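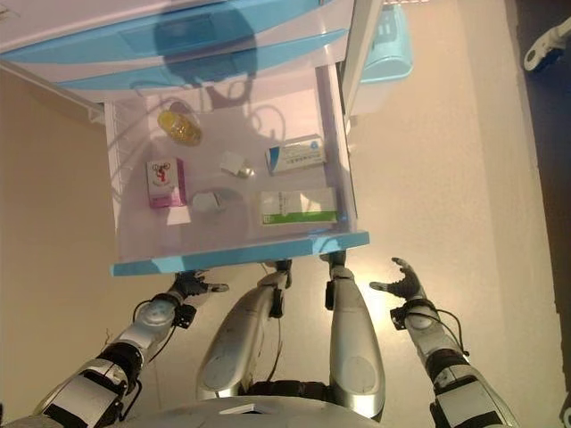 A medicine drawer open in front of the two-armed robot, with boxes and a pill bottle inside.

Buying for the drawer, not the brochure: how one care provider planned its first robot budget

Reading time: 7 minutes

Fatima Molefe had a purchasing file before she had a robot. She is the equipment planner for Grandon, which runs residential care homes, and her first entry in the file was a list of drawers.

"People assume you start with the machine," she says. "I started with the furniture. I wanted to know what we would be asking it to open, because the furniture was already bought and I wasn't going to get money to replace it."

Grandon is now partway through planning for a humanoid robot that would help staff with the restocking and tidying of medicine storage. It would not hand medicine to residents. The work Molefe is budgeting for is narrower: open a drawer, find the item, take it out or put it back, close the drawer. We spoke at the practice room where the trials are being run, together with Hidayah Govindasamy, who handles the technical side for Astel, the integrator Grandon hired to advise on the purchase.

The job was picked for its size. Molefe had been through a list of tasks with the homes, and most of them fell apart when she tried to put a cost against them. Laundry meant a different kind of machine. Meal carts meant elevators and doors. Storage stayed in one place and took up staff time at every shift change.

"I can measure it," she says. "I can stand there with a watch. If I can't measure what we do now, I can't tell the finance people what we would be getting for the money."

She did stand there with a watch. Over one stretch at a single home, she and a supervisor logged 219 drawer visits that had nothing to do with a resident's dose. They were checks, restocks and items returned to the right place. In 203 of them, the person opened one drawer and handled one item. The rest involved two drawers or more, and she has left those out of the plan for now.

Govindasamy says that log did more for the specification than any of the early vendor meetings.

"Most customers come to us with a video they've seen," she says. "Fatima came with a table. I could read it and say, all right, you don't need a machine that lifts heavy loads. You need reach, you need fingers, and you need it to be able to work low down."

Hands are where a lot of the money goes. The practice drawer holds the sort of mix that makes that hard to avoid. A small yellow pill bottle lies on its side, cartons of different sizes sit at different angles, and there is a small rounded container that offers very little to hold. A simple two-finger gripper was quoted early on and would have lowered the price. Molefe asked for it to be tested alongside the multi-fingered hands.

"The gripper was fine on the cartons," Govindasamy says. "On the round things and the thin things it needed a lot of help. You could add a suction attachment, and then you have a tool change, and somewhere to keep the tool, and another part to service. When we added it all up over the life of the machine, the gap was smaller than it looked on the first page of the quote."

Molefe still lists the hands as her largest worry. She has put one spare hand in the first-year budget, and she says it was the line that took the longest to get approved.

"They asked me why I was buying three hands for a robot that has two," she says. "I said that if one goes back for repair, I have a very expensive piece of furniture until it comes home. The lease doesn't pause. They understood that."

The lease itself is one of two routes she priced. The first was an outright purchase from Venter, with a service contract added on top. The second was a lease through Plelta that includes service but limits operating time. The lease allows 1,902 hours a year before extra charges begin. Molefe says the number looked generous until she asked what it counted.

"It counts powered-on time," she says. "It doesn't count working time. If the thing is standing there with its joints live, waiting for a nurse to finish at the cabinet, that's on the meter. So I had to go back to my log and work out the waiting."

She recommends that other planners ask the same question in writing, early, and keep the answer. She also suggests asking whether software updates and the calibration that follows them count as operating time. In her case the first answer was yes. After some back and forth it was changed to no, and the change is in the contract draft.

The purchase route had its own gaps. The price did not include training, and it did not include the cost of collecting examples of the work for the robot's software to learn from. Govindasamy says that second item is the one that customers miss most often.

"The machine arrives able to stand, balance, move its arms," she says. "It doesn't arrive knowing your drawer. Somebody has to put in the sessions, with your cabinet, your boxes, your lighting. That's people's time and it's room rental. It should be its own line."

Lighting came up several times. The practice room has a warm light, and the drawer is translucent plastic, so reflections fall across the bottom of the tray. Glossy items can pick up a highlight of their own. Grandon's homes have different fixtures from building to building, and Molefe had thought about paying to make them all match. Astel advised her to hold off and spend the money on practice sessions under several kinds of light.

"New fixtures at every home was a big number," Molefe says. "It would have been bigger than the spare hand. And residents' families would have asked why we were changing lights for a robot. Fair question."

Floor space was another matter. A staff member at a cabinet takes up very little room and can step aside. A humanoid with both arms forward needs clear space on each side, and if it works low, its legs need somewhere to go. Molefe measured the storage areas at each home and found that some would not work without moving shelving. Those homes are not in the first phase. She did not put a cost on moving the shelving, and she says she would do that differently.

"I just crossed them off," she says. "Then the managers at those homes wanted to know what it would take, and I had no figure to give them. I should have had one, even a bad one."

Staff cost is in the plan too, although no jobs are being cut. Each home in the first phase gets paid hours for a named person who can start the robot, stop it, and decide when it should not be running. Molefe was firm that this should not be added to someone's existing duties. There is also a check by a qualified staff member after every restocking session, and the time for that is subtracted from whatever the robot is expected to save.

"It's easy to make the savings look good if you forget the checking," she says. "I've seen proposals that forget it. Ours has it on the same page."

Asked what they disagreed about, both of them mentioned the cabinets. Govindasamy would have liked a standard drawer front with a larger handle, fitted across all the homes. She thinks it would shorten the practice sessions and cut down on wear to the fingers. Molefe turned it down for the first phase.

"She's right that it would be easier," Molefe says. "But then I'm buying a robot and a cabinet program. I was given a budget for one of those."

Govindasamy has kept the drawer fronts in the plan as an option, with a quote attached, and she expects to raise it again. "If the fingers wear faster than we've allowed for, the drawer fronts start to look cheap," she says. "We'll have the service records by then, so we can argue from those."

The next decision is due in April, when Grandon chooses between the lease and the purchase. Molefe leans toward the lease for the first machine and says she would look again at buying if there is a second. She has asked both suppliers to hold their quotes until then. One has agreed in writing. She is waiting to hear from the other, and she has a reminder set to call them.

Posted 3/4/24

Related items
Service contracts: what the hourly cap covers
Measuring a storage room before you request a quote
Lease or buy: questions for a first robot
Spare parts in the first-year budget

Contact us | Copyright, all rights reserved | Back to top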